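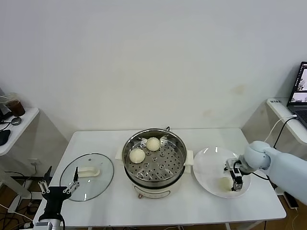 May, day nine of the bun task

7 min read

Started at 8:40. The first hour went to Drivik, as usual. The left arm came up on the first try and the right arm reported a stale joint state, so I restarted the driver and then the whole stack. After the second restart both arms were publishing and I could jog them from the laptop. I have stopped trying to find out why it needs two. Darragh has a ticket open for it and the ticket has been open since before I joined.

The plan for today was to get the wrist cameras and the joint states onto the same clock. Last night I pulled up episode 427 in Duggan and stepped through it slowly, and the right wrist video was behind the arm. You can't see it at playback speed. When I scrubbed one step at a time, the finger gap in the joint log had already started to close while the fingers in the video were still wide open. The lag was almost 60 ms at the worst point. For a slow reach that does no harm. For the last bit of closing on a bun it means the policy is being taught to close on something it saw a little earlier, and a steamed bun dents.

I had assumed it was the network. We stream the wrist cameras over the same socket as the status messages, port 3030, and I thought the images were waiting behind other traffic. I moved the status messages off to their own port and recorded two short episodes with the arms standing still and one finger pair opening and closing. Same lag. So it wasn't that, and I have left the status messages where I moved them, which will probably break somebody's script.

Next I read the camera node. It stamps each image when the image has been decoded, at the point it gets published. The head camera node stamps on arrival and decodes afterwards. Same package, two files, written by two people, and both of them have comments at the top saying the timestamps are capture time. Neither is. I wrote to Rónán to ask if there was a reason for the difference and he answered that he had copied the wrist node from an older project and hadn't looked at the stamp.

The change was four lines. Testing it took until lunch. 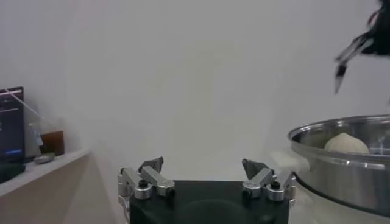 For the test I wanted both arms near the cooker, one moving and one standing off, so that I could compare the two streams in one go. With the left arm parked the wrist camera gives you a steady background, and anything that changes comes from the other arm crossing into it. I ran the right arm in and out over the pot at a fixed speed from a script and matched the position in the joint log against the first image where it showed up. Before the change the two disagreed all the way through. After it they agreed to within one image, and one image is the best I can do with these cameras.

I did it again with the head camera as the reference. Same answer. I wrote both results in the log with the commit hash, then wrote the commit hash again on paper after what happened in April.

Lunch at the desk. Gunhild came by with the question I was hoping not to get, which was what we do with the episodes already recorded. The lag isn't constant. It follows decode time, and decode time goes up when the machine is busy, so we can't just shift all the old wrist video by one number. She thought we could estimate it per episode from the gripper motion, the same way I had done by hand with 427. I said I would write something. She also said not to spend more than a day on it, and that if it gets complicated we throw the old wrist streams out and keep the head camera and the joints. I don't like throwing data out but I can see that it may come to that.

So the afternoon was the estimator. The idea is simple enough. In the wrist view the gripper fingers are always in the same part of the image, and the opening is the only thing about them that moves. Measure the gap between the fingertips in each image, get a curve, slide it along the curve from the joint log until they line up. The amount of sliding is the lag.

Finding the fingertips was harder than I expected. My first version looked for the two dark pads against a light background. Over the white table and the wall it worked very well. Over the pot it did badly: the rim is shiny and picks up bright streaks, and the threshold jumped around from one image to the next. I tried masking out everything except a narrow band where the pads can physically be, given the linkage. That fixed most of it. What was left were the times when the other gripper comes into the upper part of the view, also dark, also with fingers, and gets picked up as a third pad. I now throw away any image in which the detector finds more than two. We lose some images that way but the curve has enough points without them.

The script is 665 lines, most of it plotting. I know that is too long. Colm reviewed the first half and asked why the plotting was in the same file as the math, and I had no good answer, so tomorrow it gets split.
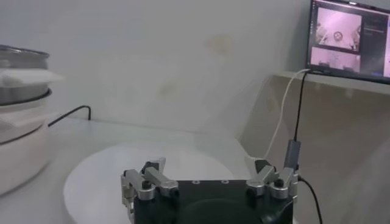
The plate side is where the numbers are cleanest. There is very little behind the fingertips there except white, and the arm comes down slowly, so the opening curve has a long flat part, then a clear drop. On the runs I tried, the estimator and my own by-hand stepping gave the same lag each time. I'd trust it on the placing half of an episode without looking. On the picking half I want to look at the plot first, and I've made it refuse to write a corrected file if the two curves don't match well enough. It prints the episode number and moves on.

One side effect I hadn't thought of. Duggan caches the thumbnails by timestamp, so when I corrected a file in place the viewer kept showing me the old images against the new times. I sat there for a good half hour thinking the correction had the wrong sign. I flipped the sign, looked again, still wrong, flipped it back. Then I opened the raw file outside the viewer and it was fine. The cache is cleared now, and the corrected files get a new name. I should have done that from the start and never overwritten anything.

Around four I went back to the planner. Prinisen handles the sequence: lid, buns, plate, and back. It's a plain list of steps with conditions between them and I'm glad of that, having worked with the other sort. What has been bothering me is the wait after the lid step. The left arm has to report that it's clear of the cooker before the right arm may go in over the tray, and "clear" is a sphere around the gripper center. The sphere is too big. With the gripper parked by the lid, it still touches the edge of the keep-out volume on the handle side, and Prinisen holds the right arm for its full timeout before it gives up and goes ahead anyway.

Going ahead anyway is the part I don't like. If the check matters we shouldn't be able to time out of it, and if it doesn't matter then we're adding a pause to every single episode. I swapped the sphere for a capsule along the last link, with the fingers included. It took some time to get the frames right, as the left tool frame is rotated compared to the right one and the config only says so in one place. With the capsule, the check clears as soon as the arm is parked. I removed the timeout and put in a stop with a message. Darragh wants it behind a flag for a week, fine.

I ran the full sequence several times with the new check. Two of those stopped with my message, and both times it was correct, the left arm really had halted short of its park pose. Before today those would have gone through with the right arm swinging in next to it. I don't know why it halts short. The trajectory finishes, the controller says done, and the joints are not where they should be. Possibly the goal tolerance on the elbow, possibly the cable dragging. On the list for tomorrow.
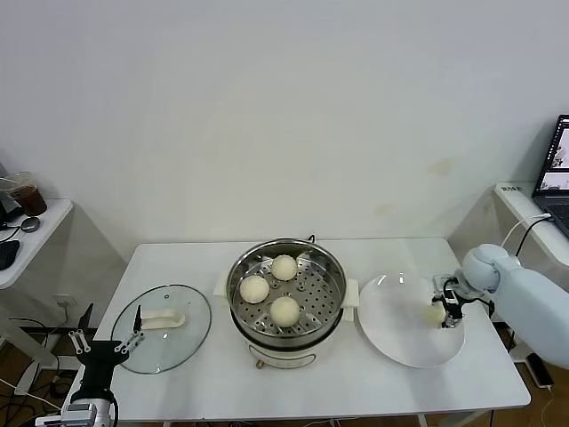

Muireann Mulligan thinks the lid doesn't belong in the same sequence at all. She'd make it a separate skill with its own start and end check, and have Prinisen call it, so that a bad park pose would be caught inside the lid skill and the rest would never begin. She said the capsule is fine but it's a fix in the wrong place, and that we'd be back to tuning shapes as soon as someone brings in a bigger pot.

I think she's right about the structure. I'm keeping the capsule regardless. We need a check between the arms even if each skill checks itself, and I told her so, and we left it there. She's going to sketch the lid skill on her own branch.

The demo for Proltbridge is still on. They want to see the recording side more than the arms, so the clock fix matters more to them than anything I did after four. Gunhild asked for a before and after plot, one page, no text. I'll use 427 for it.

Left to do:
- split the estimator script
- run it over the old episodes overnight, write to new names
- elbow tolerance, left arm
- tell whoever was listening for status on 3030
- fix both timestamp comments

Left at 7:15. Forgot to power down the right arm, went back up, did it.

Shares 12 | Comments 3

We use cookies to remember your reading settings. By continuing you accept this. Accept / Manage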